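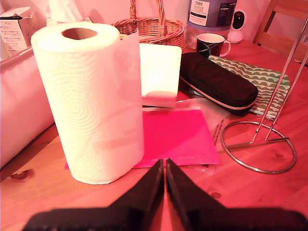
Why bother with colour at all, a comment under the last post asked, when the depth channel will give you the edges for free? I started a reply and it got too long, so it has become this post.

Depth was where I began. For anything with a bit of body to it, depth is fine. The kitchen roll comes out as a clean cylinder and the planner gets a sensible grasp out of it most of the time. Flat things are the trouble. A sheet lying on a table is within the noise of the depth reading, so the code sees table, and a clear plastic sheet on top of the table is worse still. Sometimes it returns the wood underneath and sometimes it returns nothing.

So the version I'm running now uses both. Vuneo does the segmentation on the colour image and hands over a mask for each object with a confidence value. I take the depth only inside the mask, throw away the outer few pixels, and fit a plane or a cylinder to what is left. If neither fits, the object is marked as unknown and Prultora plans around it with a wider margin. It's not clever but I can follow it when it goes wrong.

It went wrong on Saturday. I replayed 600 frames through the new build and the masks for the fingers kept leaking into whatever they were next to. Dark fingers against a dark case is a hard boundary, and I'd expected that one. I hadn't expected it to leak against white things as well. That was my own bug. The finger mask is drawn from the joint positions, and I was reading the joint state with a stamp that was up to 500 ms old. The mask was right for where the gripper had been.

I've changed the lookup so it interpolates between the two nearest joint readings, and drops the frame if the gap is too big. The log from the replay was 1936 lines of warnings before the change. I haven't counted since, but I can now read it without scrolling much.

The case I still can't do is the roll with a loose end.

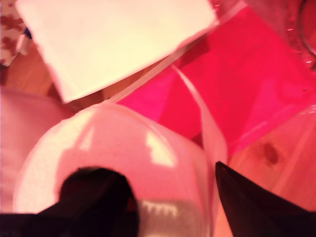 White roll between the fingers, loose end running off over the pink sheet.

Vuneo splits this sort of thing into 2 objects, the roll and the strip, and the planner then treats the strip as something separate that might be in the way. Merging masks that touch fixes it and breaks everything else, as most things on a crowded table touch. I've been trying a rule that only merges a long thin mask into a round one if their edges line up at the join. It works on the frames I wrote it for.

Next job is to put the thresholds into one config file. They're currently in four, and two of those disagree.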